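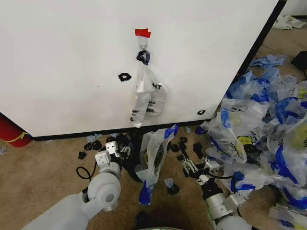
Mountain Roads and Passes, Unit 3: Reading a Pass Before You Drive It
Notes by Anca Buzatu, revised December 30, 2018

Last unit we left the Risier road at the treeline, with half the class convinced it went over the top. It does not. It goes to a gravel pit.

Summit height is the number everyone remembers and the one that helps you least. Look at the approach first. The Flormont side of our practice route climbs at 9 percent for most of its length, which a small car will manage while complaining. The Yeh side is gentler on average, but averages hide things, and this one hides a ramp of 26 percent just above the second bridge.

Terms you will need

Saddle: the low point on a ridge between two higher ones.
Pass: a saddle somebody bothered to cross.
False summit: the place where you put the camera away too early.
Hairpin: a bend tight enough that you meet your own exhaust.

Surface and season

Paved on the map means paved at the time of the survey. Read the date in the margin. The Sostden sheet still shows a ferry. Snow gates on the north side usually close in October, and a closed gate is a closed gate, including for people with good tires.

Going down

Use the gear you would have used going up. If you can smell the brakes, you are late. Stop in a pullout and let them cool, and please don't pour water on them.

For next time

Draw the profile of the Flormont to Yeh crossing from the contour lines, 2 pages at most. Mark every place where two trucks could not pass each other. Those who hand in a screenshot from a route planner will be asked to explain the ferry.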